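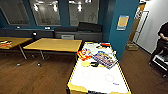

Whiteley Trade Notes, Issue 30, page 2

The sorting room at Skarnora has blue walls, a wooden floor and a long white table with yellow edging. The company puts together mixed boxes of small goods for shops and schools, and the manager of the room has worked there since the lease was signed. We talked with her at the counter under the windows, between deliveries.

She started with the table, as she does with new hires.

"People want to pile things up as soon as they come in," she said. "I ask them to spread everything out first. You can't tell what you have when it's in a heap. On a white top you see a small black piece right away, and on the wood you have to look for it."

The light wooden tables came first. They were bought used from a Grarnetti showroom that was closing, and for the first year they were all the room had. The white one was added when orders grew. She would not go back.

"The wooden ones are good tables. They're light and one person can move them. But they're short, and we were always running out of room at the end of a row. Now we use them for whatever is waiting, and I try to keep one clear. If a late box shows up, there's a place for it."

Asked how a batch is sorted, she said the order hardly changes. Flat packages are pulled first, then boxes, then round items, and the small pieces are left until the end. Each tray of small pieces is checked twice, once by the person who sorted it and once by someone who did not.

"The small stuff is where the mistakes are. A school opens a box and it's one piece short, and that's the only thing they remember about us."

A standard batch is 500 items. Two people can get through one in a morning if the packing list is right. When the list is wrong it can take all day, and she said the list is wrong more often than she would like.

"The supplier changes a color and keeps the same number. So the sheet says red and you've got yellow in your hand. We used to guess. Now we stop and call."
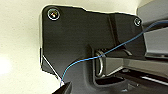 The calls go to Sotix, the wholesaler that supplies most of the stock. She keeps a notebook of what was asked and what the answer was, with a new page for each delivery. She has tried doing it on a computer and went back to paper after a month.

Her other rule is about the end of the day. Sorting stops 20 minutes before closing, even if a batch is half done, and the time is used to write down where things stand. Work may stay out overnight as long as there is a note with it.

"I don't mind a messy table," she said. "I mind a messy table and no note. Then the morning person has to start over."

The room will get more shelving in September, along with a second cart for moving full boxes to the loading door. She has asked for another white table as well, and has measured the floor for it.

"It would fit," she said. "We'd have to give up one of the wooden ones — I haven't told the others that yet."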